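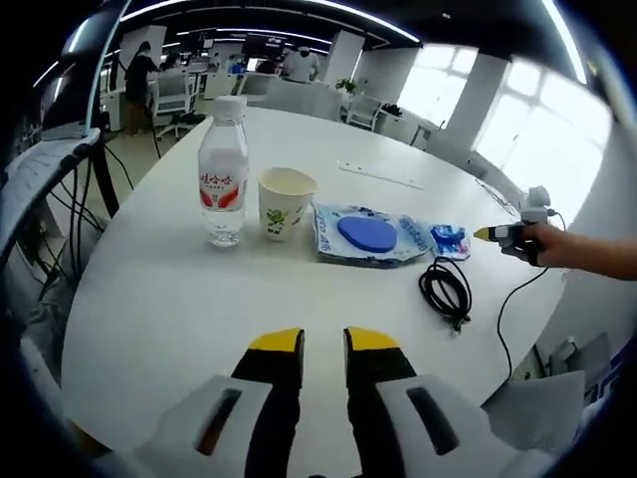

Hưng Hứa 劝我说,去曲棍球俱乐部的开放日千万别穿白鞋,也别只站在看台上,要去就得拎根棍子下场,不然回来写什么都是隔靴搔痒。前半句我没听(白鞋现在还泡在盆里),后半句听了,所以才有了下面这么长一篇。

去的是 Kilelbridge 的夏季开放日,六月,早上九点开门。我们几个大学时一起打过院队的老伙计早就说要去看看,拖了两年,今年总算凑到一块儿了。从车站坐23路到底,下车还要沿着一条没什么树荫的路走一段,走到一半就能听见球打在挡板上的声音,咚,咚,特别闷,打过的人一听心就痒了!

先说场地吧,毕竟我最馋的就是场地。以前在学校,我们打的是足球队下午用完才轮到我们的那块老人造草,填沙的,草倒得东一片西一片,球滚着滚着自己就拐弯了,停球全靠运气。Kilelbridge 有一大一小两块,大的是水基场,开赛前要先喷一遍水,小的是填沙场,平时给青少年和新手用。我以前只在转播里看过喷水,几个水炮轮流转,水雾飘过来凉丝丝的,站在边线外面的小孩全往前挤,家长拉都拉不住。喷完之后那个草的颜色一下子深了,球推出去贴着地走,又快又直,跟我记忆里的曲棍球简直是两个项目。

上午先安排了一节体验课,在小场。带我们那组的教练嗓门很大,姓什么我没听清,大家都喊她“教练”,我也就跟着喊。她一上来不让碰球,先让大家握棍:左手在最顶上,右手往下放到中间,转棍的时候左手转,右手只当个套筒。听着简单吧?我打了三年院队,今天才知道自己右手一直握得死紧,难怪以前印度式拉球(就是把球在身前左右来回拨那个动作)拉几下小臂就酸。教练走到我旁边看了一会儿,让我右手只留拇指和食指,其余的手指松开,再拉。哎,还真顺了。就为这一下,早起那趟车值了。

同组有个小姑娘,看着也就小学高年级,头一回拿棍子,问为什么不能用圆的那一面打球,圆的面多好使啊。教练就让她用圆面试着停一个,球蹦得老远,她自己跑去捡回来,一路笑。规则嘛,能打球的只有平的那面和棍边,背面碰到就是犯规,我们当年教新生也总要讲好几遍,讲完上场照样有人用背面。

然后是推球和扫球。推球我还行,扫球就露怯了,膝盖弯不下去!教练说扫球要把身体压低,左手指节快贴到草皮,棍子躺平了从后往前扫。我旁边的老罗倒是一扫一个准,得意得不行,后来分组比赛的时候他一次都没扫进去,我就不多说了。

体验课完了是十五分钟的休息,大家都去廊下躲太阳。我趁这工夫翻了翻墙上贴的赛程表,Briter 大学队下午要在大场打一场表演赛,对手是 Kilelbridge 自己的二队。Briter 这几年换了不少人,我认识的那一拨都毕业了,现在阵容特别年轻,名单上好几个一年级的。Hưng Hứa 看好 Briter,我看好主队,我们俩赌了一顿午饭,赌注写在他手机备忘录里,防我赖账。

中间那段时间我去逛了球具区。Zervas 搭了个试棍的棚子,各种型号都能拿到旁边的小笼子里打几下。我一直用的是老式弧度的棍子,弯得很靠中间,打起来稳,但拖射总是使不上劲。他们家有一款886,弧度压得很低,弯的最深处靠近棍头,碳纤维的比例也高。我拿到手第一感觉是硬,特别硬,停球的时候球会往外弹一点,要把手腕放软去缓冲,不然根本停不住。可是一到拖射,球像是窝在棍子的弧里被带着走,甩出去那一下声音都不一样。我在笼子里拖了好多次,后面排队的人开始咳嗽,我才不好意思地让出来。

问了价钱,没买。真的贵。而且我心里清楚,我这个水平的中场(而且是跑半场就喘的中场),要低弧的棍子干嘛呢,一场下来也轮不到我主罚短角球。棚子里那位师傅倒很实在,没有硬推销,反倒问我打什么位置、一周打几次,听完建议我用中等弧度、碳少一点的,手感软,传接舒服。另外他还讲了握把带怎么缠,从上往下缠和从下往上缠,汗手该用哪种材质。我那根旧棍的握把带早就起毛了,顺手买了两卷,橙色的,丑是丑了点,远远就能认出来,省得拿错。

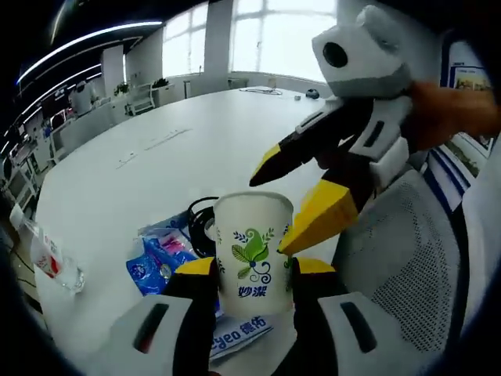 买完握把带我又绕去看守门员装备,这块儿平时真没机会细看。Pikex 的护腿和护脚靴摆成一排,让人随便穿。我套了一只护脚靴,整个脚像踩进了一块大泡沫,走路要往外撇着走,弯腰想捡个球都费劲。以前老觉得守门员就站那儿,天冷的时候还羡慕人家穿得厚,现在我收回这句话。大热天穿这么一身,还要横着扑出去,佩服佩服。

有个小男孩把全套都穿上了,头盔一扣,人就看不见了,只剩一个大方块在那儿晃。他爸轻轻给他推了一个球,他抬脚一挡,球弹出去很远,全场鼓掌,他自己吓了一跳,然后死活不肯脱了。我猜 Kilelbridge 的少年队多半要添一个门将。

下午两点表演赛开始。我挑了看台靠近进攻圈的那一侧,旁边有棵树,能遮一点。现在比赛都分四节打,他们表演赛把每节缩成15分钟,跟正式的一样紧凑,中间换人换得飞快,我还没认清谁是谁,人已经下去喝水了。

第一节 Briter 跑得真凶!年轻就是好啊,从后场到前场一路压上去抢,主队后卫刚停住球,面前就站了两个人。主队那几位老将一开始有点懵,往边路长传解围,连着解了好几脚都出了边线。Hưng Hứa 在旁边开始研究午饭吃什么了,一会儿说面,一会儿说烤鱼,我让他闭嘴看球。

Briter 的第一个球来自短角球。我特意站起来看,因为我以前就是干发球这个活儿的,从底线把球推给圈顶的停球手,推得不平就全完了。他们发球的那个姑娘(表演赛是男女混编的,看着特别好玩)推得又低又快,停球手把棍子往草上一横,球稳稳地停在那儿,后面的人跨步上来,却没射,往左边一拨,左边插上的队友直接推了远角。主队守门员已经扑向另一边了。漂亮!我虽然押的主队,也跟着拍了半天手。

第二节节奏慢下来,场地也开始干了,球滚得没那么滑,中场休息的时候又喷了一遍水。我跟旁边一位大叔聊起来,他说他打球那会儿还是天然草,下过雨泥能没到脚踝,短角球根本不用练拖射,能把球停住就算赢。我问他那会儿用什么棍子,他比划了一下,棍头比现在长好多,弯得像把拐杖。我很想看看实物,可惜他说早给家里拿去晾衣服了。

下半场主队就不一样了。他们换了打法,不再往边路扔长球,改成后场几个人横着倒来倒去,把 Briter 的前锋引出来,再往中间塞。年轻人嘛,爱追球,追着追着中间就空了。第三节快结束的时候主队的中场一个三维带球(就是把球挑离地面一点点,从对方棍子上面过去),连过两人,进圈以后传给后点,轻轻一垫就进了。看台上一下子就炸了,那棵树上的鸟全飞走了。

第四节双方都想赢,反倒都没进。Briter 有一次反击,单刀面对守门员,那小伙子可能太激动了,棍子挥高了,球打在门柱外侧飞了出去,他蹲在地上抱着头,队友过去把他拉起来拍了拍。主队也有一个短角球,拖射打在防守队员棍子上弹高了,裁判吹了危险球。最后1比1,没有再打点球大战,说是表演赛就到这儿。

那赌的饭怎么算呢?Hưng Hứa 坚持说 Briter 先进球就算占优,我坚持说平局主队下半场打得好,争了一路,最后各付各的,他吃的面,我吃的也是面。

还有一件事想记一下。散场之后俱乐部让观众下到大场上走走,我脱了那双已经看不出本色的白鞋,光脚踩了踩水基草,草很短,很密,底下软软的,脚底板痒痒的。有几个 Briter 的队员还在2号门那边加练,自己发自己停,一个接一个地拖射,那个打飞单刀的小伙子也在,低着头,捡球,摆球,再来。我在边上看了好一会儿。当年我们输了球,一般是直接去吃烧烤的。

想去的朋友,几句实用的:小场体验课要提前报名,现场也能补,但要等。棍子可以借,护齿和护腿板最好自备,借来的护腿板尺码偏小,我的小腿露了一大截,挨了一球,现在还是青的。鞋子穿底下颗粒密一点的,跑鞋在湿草上打滑,足球长钉鞋不让进大场。看台遮阴的位置很少,想坐树边上就早点去。停车我不清楚,我们是坐车去的,末班车不算晚,打完球别磨蹭。

成人新手班秋天开,每周一次,晚上上课,老罗已经交了钱。我还在犹豫,膝盖是个问题,扫球又得从头练。不过回家那天晚上,我把旧棍子从床底下翻出来,橙色的握把带缠好了,缠得歪歪扭扭的,在客厅拉了几下球,楼下立刻敲了暖气管。下周先找个球场试试再说吧。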